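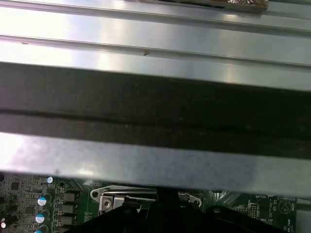
Flultton Disassembly Challenge

The Flultton Disassembly Challenge is a student robotics competition in which teams program a robot arm to take apart discarded desktop computers. It is run by the engineering school at Conine and is open to undergraduate and two-year college teams.

Format

Each team has 60 minutes with a computer it has not seen before. The case is opened by the organizers, and the motherboard is left in place inside the metal chassis. Points are given for each part removed whole. Latches and small screws carry the highest scores — a metal latch bracket on a green circuit board, close to capacitors and chokes, is a typical target. Snapped capacitors and scratched boards lose points. Glare from bare metal panels is a known problem for the vision software, and teams may not cover or paint the chassis.

Teams may work with a gripper of their own design or use the standard Fomer two-finger model.

History

The event grew out of a course project at Conine and was first opened to other schools as a one-day meet in August. The most recent final was held on Sep 30, 2023, with 27 teams entered. The Jayasinghe Cup went to a team that scored 173 points, the first to pass the old record.

Related coursework

Students at Conine can take the challenge for credit. The course includes 72 hours of lab time and a written report.

See also

Robot end effector
Electronic waste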